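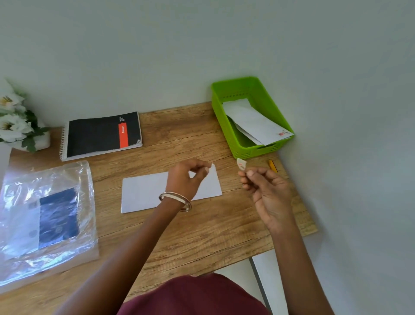

Beidhändige Papierarbeit am Schreibtisch, in der rechten Hand ein schmaler weißer Streifen

Kategorie: Robotik & Automatisierung > Regeln und gute Praxis > Demonstrationsdaten

Regeln für Aufnahmen von Handarbeit mit Papier: was gehört in die Richtlinie?

Gefragt von Snežana Shehu am 23.04.2022

Guten Tag zusammen,

ich soll für unser Projekt Skullimia eine Richtlinie schreiben, nach welcher Personen bei der Papierarbeit aufgenommen werden. Aus den Aufnahmen soll später ein zweiarmiger Roboter lernen, wie man Blätter festhält, Streifen abzieht, Zettel positioniert und Umschläge sortiert. Die Kamera sitzt am Kopf, gearbeitet wird an einem normalen Schreibtisch mit normalen Sachen darauf.

Mein Entwurf hat jetzt 12 Seiten und ich habe das Gefühl, dass ihn so niemand liest. Bei folgenden Punkten bin ich unsicher:

Erstens der Tisch. Soll man vorher alles wegräumen, was nicht zur Aufgabe gehört? Ein Kollege möchte einen leeren Tisch haben. Ich finde, dass ein Korb, ein Heft und ein Bleistift in jedem Büro liegen und der Roboter damit zurechtkommen muss.

Zweitens Schmuck. Darf man Armreifen tragen oder muss man sie ablegen?

Drittens Schrift. Auf Umschlägen und Formularen kann etwas stehen, was nicht veröffentlicht werden darf. Genügt es, wenn man nachträglich unscharf macht?

Viertens die Beschriftung der Handlungen. Wann beginnt "Abziehen"? Wenn die Finger die Ecke berühren, oder erst wenn sie sich löst?

Ich bitte um Verzeihung für eventuelle Fehler, Deutsch ist nicht meine Muttersprache. Für Hinweise aus der Praxis wäre ich sehr dankbar.

2 Antworten

Antwort von Plostimstead

Einfach ISO 10218 nehmen, da steht alles drin. Und Schmuck immer ab, das ist bei Maschinen Vorschrift. Tisch leer machen, dann gibt es auch kein Problem mit Datenschutz.

Antwort von Trajkovski

Ich möchte der ersten Antwort höflich widersprechen. ISO 10218 behandelt die Sicherheit von Industrierobotern. Für eine Person, die an ihrem Schreibtisch sitzt und keinen Roboter neben sich hat, findet man darin zu Ihren vier Fragen nichts. Wenn der Roboter später in Betrieb geht, muss man natürlich neu prüfen, welche Norm gilt.

Ich habe bei Zotitz zwei solche Richtlinien mitgeschrieben (ich bin auch kein Muttersprachler, also keine Sorge). Meine Erfahrungen dazu:

Den Tisch würde ich nicht leer räumen. In die Richtlinie gehört eine Regel, wie viel Arbeitsfläche vor der Person frei bleibt, und der Rest darf liegen, wo er liegt. Wir hatten anfangs 150 Aufnahmen auf blankem Tisch, und das Modell war danach mit jedem fremden Gegenstand überfordert. Glänzende Folie verlangt eine eigene Zeile. Eine durchsichtige Tüte reflektiert je nach Fenster sehr stark, und unsere Beschrifter haben die Kante oft an der falschen Stelle gezeichnet. Bei uns gilt: Folie ist erlaubt, aber im Protokoll wird sie angekreuzt.

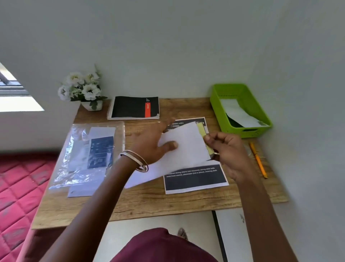
Beim Festhalten und Abziehen muss man beide Hände getrennt beschriften. Das war unser größter Fehler im ersten Entwurf. Wir hatten nur eine Spur "Handlung", und die haltende Hand kam darin nicht vor. Der Roboter hat dann gezogen und das ganze Blatt mitgenommen. Heute haben wir pro Hand eine Spur, und "flach andrücken" ist ein eigenes Verb neben "greifen".

Zum Beginn einer Handlung: nehmen Sie den ersten Kontakt, den man sehen kann. Ob sich die Ecke schon gelöst hat, ist von oben schwer zu erkennen, die Finger verdecken sie meistens. Vor dem Start lassen wir 10 Sekunden laufen, in denen die Hände ruhig auf dem Tisch liegen. Das hilft beim Abgleich.

Schmuck: dünne Reifen stören nach meiner Erfahrung wenig, und die Menschen bewegen sich natürlicher, wenn sie nichts ablegen müssen. Wenn Sie aber die Handgelenke automatisch verfolgen, machen Sie vorher einen Versuch mit und ohne. Für die Wiedererkennbarkeit einer Person kann Schmuck wichtig sein, also bitte in die Einwilligung hineinschreiben.

Schrift: Unscharf machen ist nur die zweite Wahl. Besser ist eine Durchsicht des Tisches vor der Aufnahme. Namen, Adressen und Kontonummern kommen weg, neutrale Vordrucke und Schilder dürfen bleiben. Lassen Sie das von Ihrer Datenschutzstelle bestätigen, ich bin kein Jurist.

Und kürzen Sie auf ein Blatt, das neben der Person liegen kann. Die lange Fassung behalten Sie für die Beschrifter. Unsere wurde im Juli noch einmal geändert, hauptsächlich wegen der Verben.

Kommentar von Snežana Shehu

Vielen Dank, besonders für die Sache mit den zwei Spuren. Bei mir war die haltende Hand auch vergessen. Eine Nachfrage: wie beschriften Sie es, wenn eine Hand einen Notizblock hält und mit demselben Daumen das oberste Blatt löst? Ist das eine Handlung oder zwei?

Kommentar von Trajkovski

Bei uns eine, "lösen aus der Hand". Aber darüber wird noch gestritten.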